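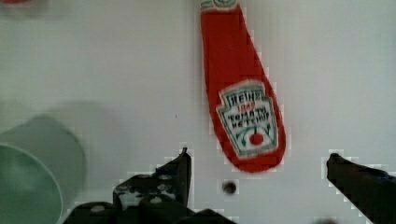 Wrist camera view of a ketchup packet ahead of the gripper on the Piveo cell.

Grip fault on flat packets

The Piveo cell stopped five times on Thursday with a finger overcurrent error. Şükran Polat traced the fault to the grasp height offset, which had reverted to its default after the June controller update. The fingers were closing too low and pressing into the table. Of 3,448 logged picks since the update, 367 show the same current spike. The offset has been restored and the force limit lowered. Until the fingertips have been inspected, run flat items at reduced speed and report any repeat stop to Şükran.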